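Hovland Rope Barrier Post: Setting Up and Placing
Section 2 of the Cudard owner's guide 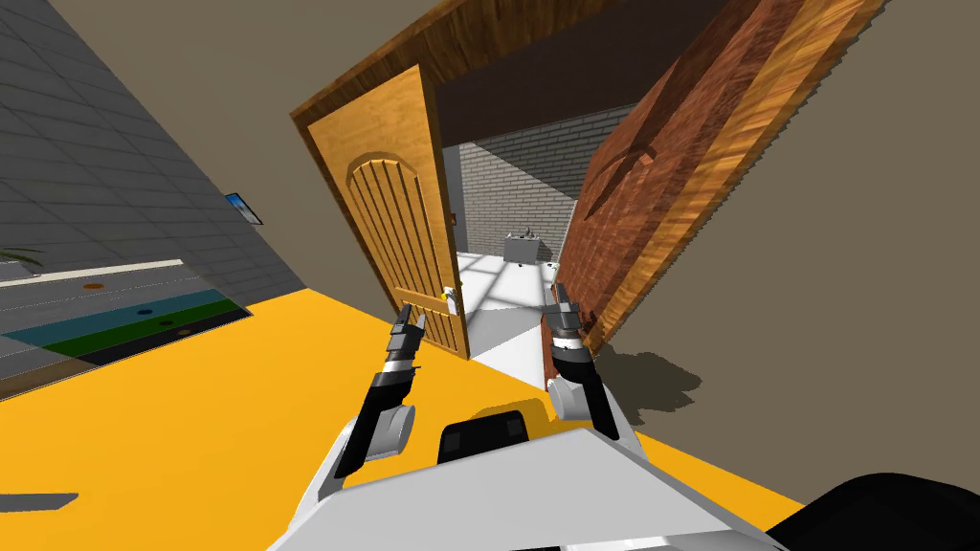
Fig. 2. Two open doors with yellow floor in front.

Before you start
Check that the carton contains the post, the base plate, the center bolt, the rubber ring and the hex key. The rope is packed separately. Two persons are recommended for lifting the base.

Assembly
1. Lay the base upside down on a soft cloth.
2. Press the rubber ring into the groove until it sits flat on all sides.
3. Put the center bolt through the base and turn it by hand into the post. If it does not turn easily, take it out and begin again. Do not force the thread.
4. Tighten with the hex key. One quarter turn after the first resistance is sufficient.
5. Stand the post upright and check that it does not rock.

Caution: Do not lift the complete post by its head. Hold it by the tube and tilt the base slowly.

Placing at an entrance
6. Keep the full width of the doorway free. The passage between two posts must be at least 900 mm.
7. Place the base at least 700 mm outside the swing of the door.
8. Hook the rope on the first post, then on the second. The rope should hang in a light curve. A tight rope can pull the posts over.

Note: For Borkham wall hooks, the rope must be ordered 20 cm longer. See the parts list in section 5.

Care
Wipe the tube with a damp cloth and dry it after. Do not use chlorine cleaner or steel wool on the satin finish. Check the center bolt after the first 10 days of use, and then every April.

Text and revision: Sølve Isaksson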